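Grout gone grey on kitchen floor tiles, will it clean up?

Posted by Drostwood
We moved in during January and the grout between the kitchen floor tiles is a dirty grey, though it's still pale under the cooker. I've mopped with ordinary floor cleaner and it made no difference. Can it be cleaned or do I have to rake it all out?

Yanti Halim
Try cleaning first. Sweep well, because grit turns to mud as soon as you add water. Mix bicarbonate of soda and warm water to a paste, work it in with a stiff nylon brush, leave it for 5 minutes and rinse with clean water. Do a small patch at a time and change the water often.

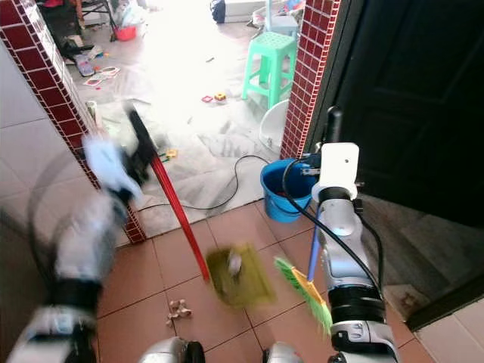
Red-handled broom and green dustpan on a tiled floor.

Don't use vinegar if the tiles are natural stone, as it marks them. Once the grout has dried overnight, put on 2 coats of sealer.

Hidayat
Grout pen. Did mine in an evening.

Lukell
Pens wear off by the sink in my experience. I'd scrub it as Yanti says and only rake out the bits that are crumbling.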